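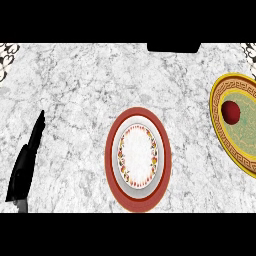
17/07/2020

Quick one, dinner's on. Kitchen quote came back from Travetti - 2,149 for the worktop alone. Fitting extra. I'd told myself 2,000 tops, so a bit of a sulk yesterday.

Rang the place in Anbridge too. They want 100 just to come and measure! No thanks.

Taras says wait till February, prices drop after the new year. Maybe. But the old one has a split by the sink and its getting worse, and I've already painted the walls. Twice. First green was horible.

Samples still to go back. Will ring Travetti tomorrow and haggle.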